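Dezember
Von der Redaktion Stellen und Aufrufe, Overgaard Textilpflege

Teilnehmende gesucht: Falten und Stapeln von Kleintextilien am Tisch

Overgaard Textilpflege sucht für die Erhebung Fovska Personen, die kleine Tücher von Hand falten, nach Farbe sortieren und stapeln. Erfasst werden Arbeitszeit, Kantenversatz und Stapelhöhe. Die Ergebnisse fließen in die Arbeitsanweisung für die Handlegerei am Standort Wudent ein. Die bisherige Anweisung stammt aus der Zeit der Großteile (Bettlaken, Tischdecken) und ist auf Tücher kleinen Formats nur eingeschränkt anwendbar.

Umfang

Eine Sitzung dauert 90 Minuten einschließlich Einweisung und einer Pause. Vorgesehen sind 5 Sitzungen pro Person, verteilt auf höchstens drei Wochen. Vormittagstermine beginnen um 9 Uhr, Nachmittagstermine um 14 Uhr. Ein Wechsel zwischen Vormittag und Nachmittag ist möglich, muss aber vor der zweiten Sitzung festgelegt werden. Insgesamt liegen 3685 Tücher bereit, die in Lose aufgeteilt und nach jeder Sitzung neu gemischt werden.

Tätigkeit

Gearbeitet wird im Stehen an einem Tisch mit abwischbarer Auflage. Die Tücher kommen ungefaltet und ungeordnet aus dem Korb. Jedes Tuch wird an zwei benachbarten Ecken aufgenommen, auf Zug gebracht und auf der Tischfläche abgelegt. Anschließend wird zweimal gefaltet, Kante auf Kante. Tücher mit Zackenrand werden wie Tücher mit gesäumtem Rand behandelt; gemessen wird an den Spitzen der Zacken. Falten im Mittelfeld sind vor dem ersten Umschlag mit der flachen Hand auszustreichen. Das Ausschütteln über dem Tisch ist nicht vorgesehen.
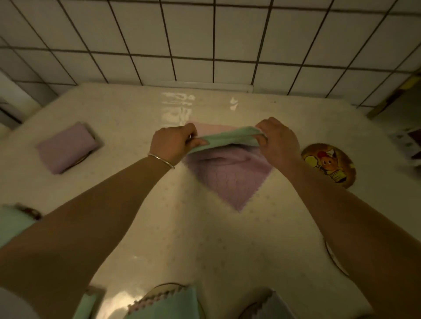
Die Reihenfolge sei der eigentliche Streitpunkt, wandte eine Teilnehmerin der Vorerhebung ein: Wer erst alle Tücher glatt auslege und dann falte, brauche weniger Griffe, verliere aber Platz; wer jedes Tuch einzeln fertig mache, habe nach einer Stunde die schieferen Stapel. Sie bat darum, beide Varianten zuzulassen.

Dem wird entsprochen. In den Sitzungen eins und zwei ist die Reihenfolge freigestellt, ab Sitzung drei wird sie vorgegeben. Die gewählte Variante ist auf dem Laufzettel anzukreuzen. Ein Wechsel innerhalb eines Loses ist zu vermeiden — kommt er doch vor, genügt ein Vermerk mit Uhrzeit.

Sortierung und Stapel

Sortiert wird nach Farbgruppen: Weiß, Rosa, Grün, Blau, Sonstige. Fliedertöne zählen zu Rosa, Minttöne zu Grün. Zweifelsfälle gehen in die Gruppe Sonstige und werden nicht nachträglich umsortiert. Die offene Kante zeigt im Stapel immer nach hinten. Ein Kantenversatz bis 5 mm wird als ordnungsgemäß gewertet. Tücher mit Löchern, offenen Nähten oder Flecken werden nicht gefaltet, sondern in die Ablage rechts vom Tisch gelegt.

Voraussetzungen

— Mindestalter 18 Jahre
— Beweglichkeit beider Hände und Handgelenke ohne Einschränkung bei wiederholten Greifbewegungen
— Farbunterscheidung Rot/Grün
— Deutschkenntnisse, die zum Lesen des Laufzettels ausreichen
— keine bekannte Unverträglichkeit gegenüber Waschmittelrückständen

Berufserfahrung in Wäscherei, Näherei oder Hauswirtschaft ist nicht erforderlich. Sie wird im Fragebogen abgefragt und führt zu keiner Bevorzugung bei der Auswahl. Linkshändige Personen werden ausdrücklich um Meldung gebeten; in der Vorerhebung war diese Gruppe zu klein für eine gesonderte Auswertung.

Kleidung und Schmuck

Eng anliegende oder hochgeschobene Ärmel. Glatte Armreife und Eheringe können getragen werden, Schmuck mit Fassungen oder offenen Gliedern ist wegen der Gefahr von Fadenziehern abzulegen. Handcreme bitte erst nach der Sitzung verwenden.

Vergütung

Die Vergütung wird pro vollständig absolvierter Sitzung abgerechnet und nach der letzten Sitzung überwiesen. Der Satz steht in der Teilnahmevereinbarung, die mit der Zusage verschickt wird. Abgebrochene Sitzungen werden anteilig nach Minuten vergütet. Fahrtkosten werden gegen Vorlage des Fahrscheins erstattet, Parkgebühren nicht.

Auswertung

Die Auswertung übernimmt das Büro Nitument. Gespeichert werden Teilnehmernummer, Zeiten, Messwerte und die Angaben aus dem Fragebogen. Namen und Bankverbindung bleiben bei Overgaard. Ausgewertet wird ab einem Bestand von 1000 gültigen Faltungen je Variante.

Bewerbung

Formlose Meldung schriftlich an Overgaard Textilpflege, Standort Wudent, Kennwort Fovska. Anzugeben sind bevorzugte Tageszeit, Händigkeit und frühester Beginn. Zusagen werden in der Reihenfolge des Eingangs erteilt, getrennt nach Vormittag und Nachmittag. Wer für den gewünschten Zeitraum keinen Platz erhält, wird auf Wunsch in die Nachrückliste aufgenommen.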